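4.2 Why viewers stay after their favorite goes home

I came into this part of the study with a hunch I was a little too fond of. I figured that once a singing show sent somebody's favorite packing, that somebody would just quit watching, grumble online for a night and find another program. So for the Sakari season we asked 736 regular viewers to keep a short diary for six weeks, using the Tallotance form we'd already tried out on the Varnell pilot (see Section 3). They wrote down who they were rooting for, whether they watched the live concert, and what they talked about the next morning.

Well, the hunch did badly. Of the viewers who lost their favorite early, 90 percent were still watching 2 concerts later! And plenty of them were writing longer entries than before, mostly about the judges (one diary went on for a page and a half about a single raised eyebrow, and I loved every line of it). 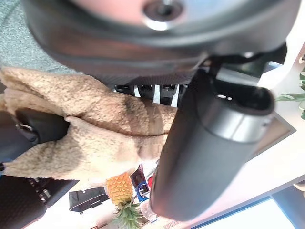
Figure 4. Tan fleece fabric beside a gripper finger.

So what were these people watching for, once their singer was gone? Mostly the arguments: the judges' remarks, the backstage quarrels, and the chance that an eliminated contestant might be brought back.

That last one surprised me. Comeback rumors turned up in the diaries long before the producers hinted at anything, and they got thicker after every elimination. Kubiak viewers, whose show has never brought a contestant back, hardly mentioned them. I'd be careful with that comparison, though, as the Kubiak group was smaller and joined us in September, when their season was already well along. I go back to the timing problem in Section 5, along with the diaries that arrived with whole weeks left blank.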